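A Note on the Lyimo Tea Room, Farnham Street

Readers of this blog have asked on several occasions for my assessment of the Lyimo Tea Room, which opened in October on Farnham Street, two doors from the Grernemstead post office. I have now visited four times, twice alone and twice in company, and consider that a fair basis for comment.

The premises were formerly a shoe repair shop and are modest in size. The owner, Esperanza Halvorsen, has kept the long front counter and placed the pastry case at its far end, so that customers pass the full selection before they order. Seating is limited. On my second visit, in the middle of the afternoon, I waited for a table, and the wait was handled courteously. The staff took my name, offered me a menu, and called me in the proper order.

The menu is divided into teas, light lunches, and baked goods. I recommend beginning with the baked goods. The cardamom bun is the best item in the house and should be ordered warm. It is firm at the crust, properly soft within, and far less sweet than its competitors in town. The lemon tart is also well made, although the pastry was a little thick at the base on one occasion. The carrot cake I cannot recommend at present. It was dry on both of the days I tried it, and I said so when asked.

Teas are served in pots that hold two generous cups. The black teas are brewed strong and arrive with the leaves already removed, a practice I wish more establishments would adopt. The house blend, sold under the name Misgate, has a smoky character that will not suit every taste. My companion on the third visit, Eustaquio Manríquez, found it too heavy for the afternoon and exchanged it for a plain green tea without any charge or difficulty.

Lunch is the weaker part of the operation. The soup changes daily and has been reliable — the leek and potato in particular — but the sandwiches are small for the price, and the bread has twice been colder than it ought to be. I understand from Ms. Halvorsen that a second oven is to be installed and that the sandwich list will be revised once it is in use. I will report on any change.

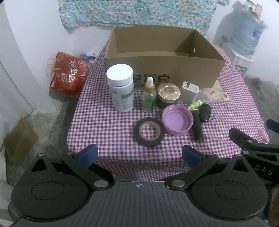
Service has been consistent throughout. Orders were correct on all four visits, and the one delay of any length was explained before I had cause to ask about it. Patrons with food allergies should note that the ingredient list is kept in a binder at the counter and is not printed on the menu. It is thorough, and the staff will bring it to the table on request.

A few practical matters. Parking on Farnham Street is restricted to one hour, and the lot behind the post office is the better choice for anyone planning a full lunch. There is a single step at the front entrance. A level entrance is available from the alley, but the door is kept locked, and it is advisable to telephone ahead. Cards are accepted. Reservations are taken only for parties of six or more, and the room may be hired in the evening for gatherings of up to 40 guests, with the menu agreed in advance.

My rating remains favorable, with the reservations stated above concerning lunch and the carrot cake. I would return for the cardamom bun alone and expect to do so before the holidays.

Correspondence regarding this review may be left in the comments. Several readers have also written about the new bakery at the north end of Grernemstead. I have not yet visited and will not offer an opinion until I have done so at least twice.

Posted 01/12/2024
Filed under: Tea Rooms, Grernemstead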